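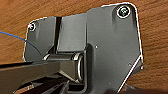 Ticket 795
Site: Zamville, unit 8, kitchen
Opened: 2026-09-29
Reported by: Maribeth Panganiban
Assigned to: Skarphéðinn Bergmann
Status: Waiting on tenant

Problem as reported
Cabinet door drops when opened past halfway and has to be lifted to close. Tenant also reports that the panel to the left of the steel appliance front rubs when the appliance is pulled open.

Log

1. Hinge plate. The dark gray bracket sits flat on the wood and is held by two round screws. Both turned a quarter turn before seating. Wood around the holes is sound, so no plugs or longer screws needed. Barrel cleaned and given one drop of light oil. Door no longer drops.

2. Blue cable. Runs across the wood and over the left part of the bracket. Must be kept clear of the barrel before the door is closed. Not part of this ticket. Passed to Védís Kirkegaard.

3. Appliance front. Checked from floor level. A long black strip separates the off-white panel on the left from the brushed metal front. Rubbing could not be reproduced in 3 attempts. No adjustment made to the feet.

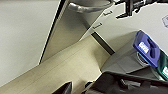 4. Follow-up. Tenant to use the door and the appliance as normal for 2 weeks and note which one rubs, and at what point in the swing. If the door drops again, reopen under the same number and order a replacement hinge from Savar.

Time on site: 2 hours
Parts used: none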